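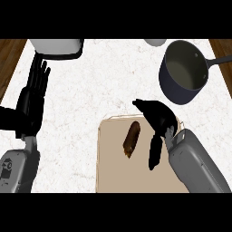
Kitchen task in the simulator: left hand open, right hand on the utensil, brown item on the board.

How to Track Down a Phantom Grip in a Simulated Kitchen

A phantom grip is when the controller believes it is holding something and the physics engine disagrees, or the other way round. Ours was the other way round. The right hand had hold of the black utensil, the log said the hand was empty, and the task planner, being a conscientious sort, kept sending the arm off to pick up the utensil it already had. It did this 20 times in one night and then filed the run as complete.

If your two-handed setup is doing something similar, these are the steps that got us out. They assume the Hestent kitchen scenes and the Plastitz grasp controller, but most of it carries over. Set aside an afternoon and a snack.

Before you start

Turn off auto-reset. By default Plastitz resets the scene as soon as a grasp check fails, and so tidies away the evidence with great efficiency. You want the mess left exactly where it is.

Save the bad episode under a new name. Ours was episode 704, and I overwrote it once before learning to do this.

Step 1: Pause on the first bad step

Scrub through the log until the grip flag and the picture stop agreeing. For us that was step 655. The fingers were wrapped around the utensil over the cutting board and the flag read zero. Don't go by the last step of the run, where everything has had time to get strange for unrelated reasons.

Step 2: Turn on the contact overlay

In the viewer, open Physics, then Contacts. Every touching pair gets a marker. Click the held object and read off the names of the bodies it's touching.

Two outcomes are worth knowing:

No markers on the fingers. The collision shape doesn't match the visible one. Go to Step 3.

Markers on the fingers, flag still zero. The contacts are fine and the controller is ignoring them. Skip to Step 4.

Step 3: Compare the shapes

Switch on collision meshes and look at the held object from above and from the side. Utensils with a fat head and a narrow handle are the usual offenders. Whoever imported the object may have let the tool wrap the whole thing in a single block, in which case the hand is gripping a brick dressed as a utensil. Re-import with convex decomposition turned on and run the episode again.

Step 4: Check which hand is being asked

Here was our bug. The grasp check takes a hand index, and the index had been swapped when we moved to Shin, our newer two-arm scene format. The controller was politely asking the left hand whether it was holding the utensil. The left hand, open and flat on the other side of the counter, said no. It was telling the truth the whole time.

Open the scene file, find the hands block, and make sure the order matches the one in your controller config. Then search for anywhere the index is typed in by hand. We had 2 of those, one of them in a comment that somebody had un-commented.

Step 5: Make it fail on purpose

Replay the saved episode with the fix and watch the flag. Then swap the indexes back and confirm the old fault returns. If it doesn't, you've fixed something else, and the original bug is still in there.

Step 6: Put in a stop

Add a limit on repeated pick attempts. Ours now halts after three and writes the contact list to the log. Do this before the same controller goes anywhere near Tomus, or whatever you call your physical robot. A simulated arm that lunges at a saucepan all night costs you some electricity. A real one has further options.

Turn auto-reset back on when you're done. I left it off for most of March.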